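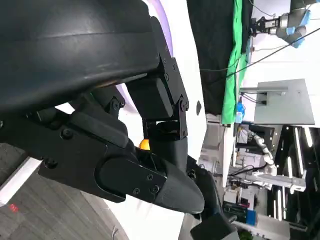 Fledik 963은 육각 비트 8종과 축 분리형 손잡이로 구성된 소형 드라이버 세트다. 3개월간 책상 조립, 자전거 액세서리 교체, 선풍기 분해에 사용했다. 구입처는 Gukby이고, 비교 대상은 기존에 쓰던 Covdale 세트다.

## 손잡이와 축

손잡이는 알루미늄이며 표면에 얕은 널링이 있다. 맨손으로는 미끄러짐이 없지만 얇은 니트릴 장갑을 끼면 널링이 거의 느껴지지 않는다. 뒤쪽 회전 캡은 볼베어링 방식이다. 축 방향 유격은 손으로 감지되지 않았고, 좌우 유격은 약간 있다. Covdale은 반대로 좌우가 단단하고 캡 회전이 뻑뻑하다.

비트는 자석으로 고정된다. 자력은 긴 볼트를 수평으로 들고 있을 정도는 되지만, 깊은 구멍에서 비트를 뺄 때 비트만 볼트에 남는 일이 가끔 있었다. 볼트 머리에 도료가 두껍게 올라간 경우에 특히 그렇다.

## 비트 마모

같은 강철 블록에 볼트를 200회 조였다 푸는 방식으로 확인했다. 체결 토크는 Tiwari 토크 드라이버로 미리 맞춰 두었다. 가장 작은 비트는 모서리가 눈에 띄게 둥글어졌고, 나머지는 확대경으로 보아도 차이를 말하기 어렵다. 작은 비트의 마모는 Covdale에서도 비슷했다. 시료가 세트 하나씩이므로 제품 간 우열의 근거로 쓰기에는 부족하다.

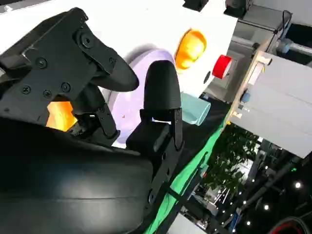
*검은 브래킷의 나사 머리.*

볼엔드 비트는 포함되지 않는다. 비스듬히 진입해야 하는 위치에서는 별도 L렌치가 필요하다. 선풍기 모터 커버 안쪽 볼트가 이런 경우였고, 결국 Covdale의 볼엔드로 작업했다.

## 케이스

뚜껑은 슬라이드식이다. 비트 홈에 규격이 음각되어 있으나 글자색이 바탕과 같아 어두운 곳에서는 읽기 어렵다. 비트 몸통에도 규격이 각인되어 있어 홈에서 꺼내면 확인할 수 있다. 케이스를 뒤집어 흔들어도 비트가 빠지지 않는 점은 괜찮다. 대신 끝부분을 눌러 세워야 꺼낼 수 있고, 가장 짧은 비트는 손톱이 필요하다.

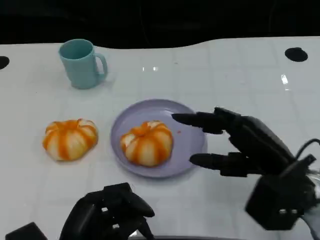

초안을 읽은 한 독자는 자석보다 손잡이 길이가 더 문제라고 했다. 가구 조립처럼 힘이 필요한 작업에서는 손바닥 중앙에 캡이 닿아 오래 쓰면 아프다는 지적이다. 필자의 경우 책상 다리 볼트의 마지막 조임은 처음부터 L렌치로 했기 때문에 같은 증상은 없었다. 이 세트로 끝까지 조일 생각이라면 참고할 만하다.

## 구입 판단

소형 볼트를 자주 다루고 볼엔드 공구가 이미 있다면 쓸 만하다. 첫 세트로는 Covdale 쪽이 구성이 낫다. 963용 낱개 비트는 Gukby에서 취급하지만 가장 작은 규격은 10월 현재 품절이다.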